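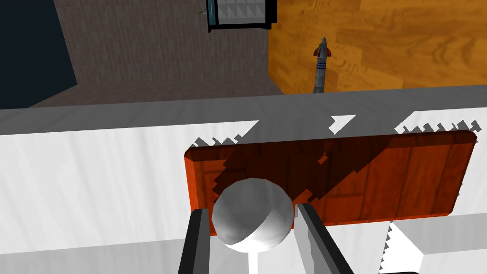
Chopping board, reddish-orange, rounded corners.

Kitchen walk-round, Raltow flat, 14 Oct 2019

I do this twice a year, once now and once in May, and I write my comments as I go so I can moan at myself next time.

Smoke alarm, hallway: OK. Pressed the button, deafened myself, done. It's the Kesix one, sealed battery, so no fiddling about on the stepladder.

Heat alarm, kitchen: OK, but greasy! Wiped the outside with a barely damp cloth. Replace-by date is still 2 years off.

Fire blanket: MOVE IT. I'd hung it right over the hob (what was I thinking?), so you'd have to reach through the flames to get it. New hook going up by the door.

Chopping boards: one to watch. I run a fingernail across each one looking for deep grooves, then check for splits along the grain. My oldest has a groove I don't like, so it's bread only until I've sanded and oiled it. Raw meat stays on the plastic one.

Kettle and toaster leads: OK. No nicks, no scorch marks on the plugs. Crumb tray was a disgrace, emptied.

Extension lead behind the fridge: FAIL. The little Prurkano heater had ended up on it along with the microwave. Heater's 2,000 watts all by itself! It now has its own wall socket and I've put the lead away in the cupboard.

Gas hob: OK. Flames blue on all the rings. Service sticker says job 929, and I've copied that on to the boiler folder because the ink is fading.

Under the sink: mostly OK. Slight drip at the trap, hand-tightened, bowl left underneath. Bleach and the Nautiyal drain stuff moved up to the high shelf, well away from each other.

Fridge: reading 7 degrees, too warm. Turned it down a notch and will look again tomorrow morning.

Window lock: stiff. Needs a squirt of something.

Still to do: hook for blanket, sand the board, check the drip, fridge again.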